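Search this site Search

Bar Trainee – Evening Shifts, Farnotel

Farnotel is hiring a bar trainee for its ground-floor lounge. The job is part-time, 20 hours a week, starting in June. No bar experience is needed. You must be old enough to serve alcohol under state law and able to work until 1 a.m.

What you will do

You will set up the bar before opening, cut garnishes, restock the coolers and serve guests at the counter and at the low tables. For the first month you will work alongside the lead bartender. After that you will run the service side of the bar on your own two nights a week.

Every house drink is measured. We do not free-pour, and trainees learn the recipes by volume before they learn them by name.
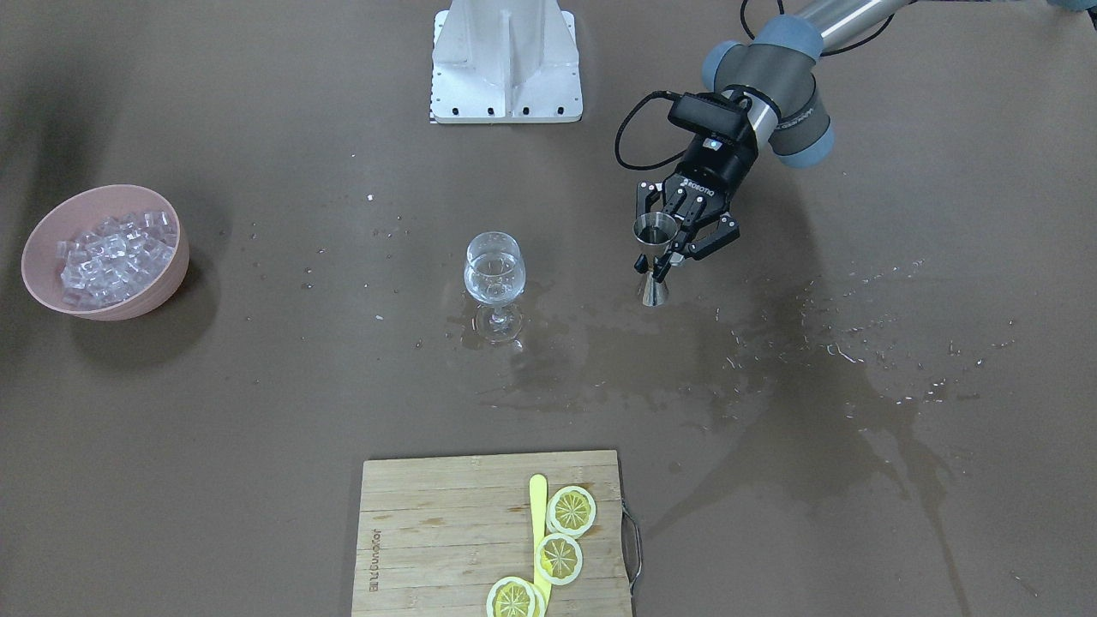 A double-ended jigger, used for all house pours.

There are 50 recipes on the current list. You will be tested on half of them at the end of training – the rest you pick up on shift. Tests can be retaken.

Stock and labeling

The trainee also looks after opened stock. Syrups, juices and cut fruit get a strip of tape with the contents and the date opened. Anything without a label is thrown out at close. You will do the count sheet once a week and send the order to Hatitz, our supplier, before noon the next day.
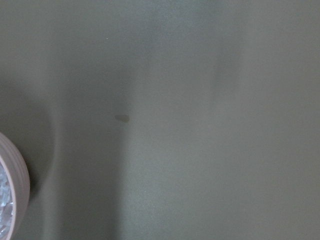 Beige tape on the work surface.

Pay and benefits

Hourly pay plus a share of pooled tips. A meal is included on every shift. Staff who complete the training get a bonus of $1000, paid with the next check. We cover the cost of your server permit.

What we ask for

Clear spoken English, steady attendance, and the ability to stand for a full shift and lift a case of bottles. Kitchen, café or retail work is a plus. A second language is useful – many of our guests are here for trade shows.

How to apply

Send a resume and a short note on the evenings you can work to Necati Kurtuluş, bar manager, or leave both at the front desk after 3 p.m. Interviews last 20 minutes and are followed by a paid trial shift.

We use cookies to remember your job searches. Accept Manage settings

© Farnotel | Contact | Jobs | Privacy | Back to top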